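Stonar to open parts preparation area for refurbished desktop computers at Ernden

Ernden, December – Computer refurbisher Stonar is setting aside part of its Ernden workshop for the preparation of power supply units, the metal-cased parts that feed electricity to every other component in a desktop computer.

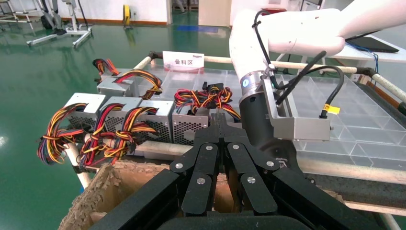
The new area will begin full working in December. It brings together jobs that used to be done at several benches: sorting the units by type, cleaning the cases and vents, checking the leads, testing under load and setting the finished parts out on carts for the assembly benches.

Stonar takes in used office computers from businesses, colleges and public bodies, repairs them and sells them on. Power supplies are among the parts most often replaced during that work. Until now the company has bought most of its replacements new, while many sound units from computers that were past repair went out with the scrap metal.

"We were paying for parts at one door and sending parts away at the other," said Ülle Petrauskas, head of workshop operations at Stonar. "A lot of those units only needed a clean and a proper test. We did not have the space to do it well, so it was done in odd hours or left undone."

Parts held on open carts

The preparation area is built around material carts made from white tube and dark connectors. Units stand on the cart in the open, so that a person at the assembly bench can see which type is there before taking one. Full boxes of parts are kept in the main store and are no longer brought on to the workshop floor.

Each cart carries one type of unit at a time. When a cart runs low it is wheeled back to the preparation area and a full one takes its place. The carts were adapted from a standard rail system, with the height set so that parts can be picked up without stooping.

Before the change, units reached the assembly benches in deep plastic tubs. Cases were scratched, leads became tangled and the vents on the end panels were sometimes dented by the unit lying on top. Staff also spent time turning parts over to find the rating label. Placing the units upright and side by side deals with most of this, and it also makes it plain when the wrong type has been put out.

The layout was worked out over several months with Quinlan, a workshop planning firm that has worked with Stonar on two earlier projects. Quinlan's team watched how parts moved through the building, then marked out three trial layouts in tape on the floor. Staff worked in each for a fortnight before the final one was picked.

"The first layout looked tidy on paper and was a nuisance to work in," said Jörg Meinecke, project lead at Quinlan. "The carts had to be turned right round before they could go anywhere. In the second, the test bench was too far from the shelves. The final version is plain. Parts come in at one end, and the carts leave at the other."

How a unit is prepared

A power supply removed from a used computer will first be checked by eye. Units with bulged or bent cases, burn marks, broken fans or cut leads are set aside for recycling and are not opened. Stonar does not repair the inside of power supplies at Ernden and has no plans to do so.

Units that pass this first check are cleaned from the outside with dry air and a soft brush. Dust tends to collect behind the vent, where it slows the flow of air and makes the fan work harder. The case is then wiped and any old stickers are removed, apart from the maker's rating label, which must stay in place and be readable.

The unit then goes to the test bench. It is run under load for 42 minutes, during which its output is recorded and the fan is listened to. A unit that drifts outside its stated range fails. So does one with a noisy fan, even where the electrical readings are good, as customers are quick to return a computer that rattles.

Units that pass are given a small dated sticker and are placed on a cart or sent to the store. The record of the test is kept with the batch number, so that a fault found later can be traced back to the day and the bench.

Stonar expects the area to handle about 2,000 units in its first year. The company will go on buying new power supplies for computers that need a type it does not often see, and for customers who ask for new parts in their order.

Awkward shapes

Office desktops are made in many sizes, and the power supplies inside them vary as well. Some makers use a common size across several models. Others use a case with a folded edge, a notch or a raised lip that fits only one chassis. The difference can be a few millimetres, and it is often not noticed until the screws fail to line up.

To help with this, the sorting bench has a set of metal gauges cut to match the mounting faces of the 16 types that Stonar handles most. A unit is offered up to the gauge before it is cleaned. If it does not sit flat, it goes to a separate shelf to be identified.

The gauges were made by Grarnia, a sheet metal shop that already supplies Stonar with replacement side panels and drive brackets. Grarnia will also supply blanking plates for older chassis in which the original power supply can no longer be found and a smaller one has to be fitted.

"People ask why we don't just read the model number," said Petrauskas. "We do, when it is there. On a computer that has been under a desk for years the label may be half gone. The shape of the metal is still the same, and that is what has to fit."

Staff and training

The preparation area will be run by a team drawn from the present workshop. 2 new posts will be added at the test bench, and both will be advertised locally before the area opens. Applicants do not need earlier experience with computers, although they should be comfortable with careful bench work and with keeping written records.

All staff on the assembly benches will spend a day in the preparation area as part of their training. Stonar says this is partly so that they can cover for absence, and partly so that they know what the stickers and batch numbers mean when a part reaches them.

The safety rules for the area follow those already used in the rest of the building. Units are not to be plugged in anywhere except at the test bench – this includes quick checks – and each position on that bench has its own cut-off switch. Cases stay closed at all times. Units that have failed are marked across the top in red pen and moved out of the area by the end of the shift.

Effect on customers

Customers should see little change in how orders are placed. Computers refurbished with a tested power supply will be sold under the same warranty as those fitted with a new one. The order sheet will state which has been used. Customers who send in their own machines for repair will be offered a choice, with the price of each shown in the quotation.

Stonar will also sell tested power supplies singly to repair shops. These will be sold in the common office sizes at first, with the more unusual types added as stock allows. A list will be placed on the company's trade pages and brought up to date each morning by 10 am.

Waste metal and cable from units that fail will still go to the company's present recycler. Leads in good order from failed units will not be reused.

Further work

If the area runs as planned, Stonar intends to use the same arrangement for two other groups of parts, cooling fans and drive cages. Both are now kept in tubs. Quinlan has been asked to look at whether the same carts can be used for fans, which are light and may need a raised edge to keep them in place.

Meinecke said the team would come back to Ernden once the area had been in use for a full quarter. "We will move things again if we need to," he said. "The rails come apart with a hex key. It is a morning's work to change the height of a shelf or add another one."

Trade customers who wish to visit the workshop can arrange a time through the Stonar sales office. Visits last an hour, and closed shoes must be worn on the workshop floor.

About Stonar

Stonar refurbishes and resells office desktop computers and supplies tested parts to the repair trade. Its workshop, parts store and sales office are in Ernden.

Press enquiries: Ülle Petrauskas, Stonar, Ernden.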